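The Bird Plate

Violeta Arancibia had seventy-six plates when she died, and she left every one of them to me and my cousin Rimantas, who hadn't spoken to each other in eight years.
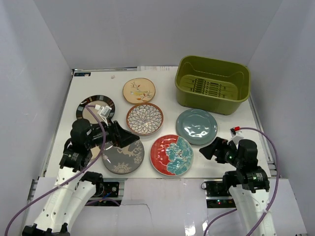 The will said we had to split them in person, taking turns. So I drove out to Girnis in April with a box of newspaper and a stomachache, and there was Rimantas Butkienė in the doorway, grayer than I remembered and holding two coffees (one for me, with way too much sugar, exactly how I took it back when I was nineteen).

We were so polite it hurt. He picked a plain one, I picked a plain one. Then he went for the big red one with the turquoise flower, and I said "oh, nice," like we were at a yard sale!

The one I wanted was the bird. Yellow, sitting in its branches with those reddish leaves. Aunt Violeta used to put my toast on it and tell me I had to eat fast before he did. I kept not picking it, I don't know why. I guess I didn't want Rimantas to see how much I wanted it.

Around lunchtime he picked it up. I looked hard at my newspaper.

"She told me I had to eat before the bird did," he said.

"She told you that?"

"Every single morning."

Well, I laughed until I had to sit down on the floor, and then he was down there too, and the coffee was cold, and we still had most of the plates to go. He has the bird until Christmas. After that I'm driving back out to get it, and he says he's making toast.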